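Search this site
Enter keyword
Go

Crisps, water and a bit of a tidy at Forkside

14 October 2023

Print this page | E-mail to a friend

If you've been wondering whether the snack table at Forkside would ever come back, good news: it has! I popped in to the Treltcombe building for the reopening and stayed far longer than I meant to (I'd skipped lunch, so the timing was perfect).

The idea is as simple as ever. You take a drink and something to nibble, you put 70p in the tin, and you clear up after yourself before the next lot arrive. They've kept to proper crisps and plain bottled water for now, and I'm told hot drinks will have to wait until January, when the new kettle point goes in on the Eltgate side.

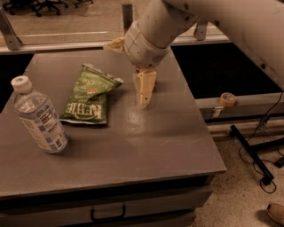 I did ask about the rubbish, as a few of you have written in about it. Empty packets go in the bin by the door, bottles go in the recycling, and anything you haven't finished goes home with you. There were 17 of us through the door in the first hour, and I must say it all stayed very tidy!

The table is open until 7 each evening. If you'd like to suggest a flavour, there's a sheet pinned up by the coat hooks. I've already put mine down, twice.

Print this page | E-mail to a friend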